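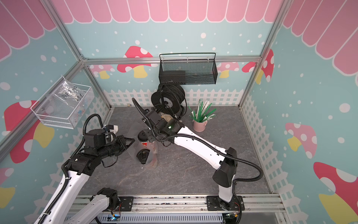

Ce dépôt contient les statistiques de la ligue amateur de basket de Sterkstead : 1029 matchs, saisis à partir des feuilles papier. Une ligne correspond à un match et une équipe.

- `matchs.csv` : date, salle, score par quart-temps
- `joueurs.csv` : 428 joueurs, avec identifiant stable

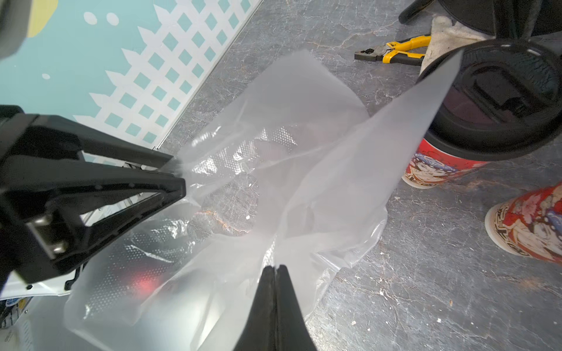 *Sterkstead, juillet*

Version 2. Les prolongations sont maintenant dans une colonne séparée. Sofia Politis a corrigé les rebonds du club Jandura, qui étaient comptés deux fois. Pour Tanner, les passes décisives manquent encore pendant la première saison ; les cases sont vides, il ne faut pas les lire comme des zéros.

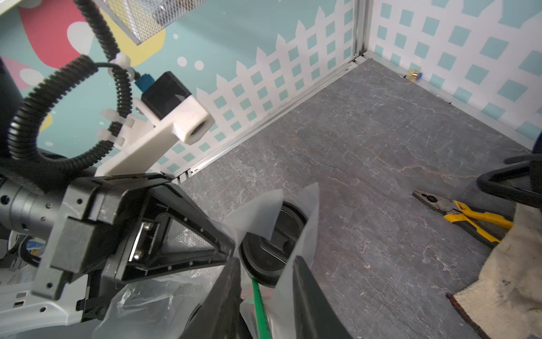 ## Contact

Pour signaler une erreur, merci d'écrire à Irfan Arain en indiquant le numéro du match et l'équipe concernée.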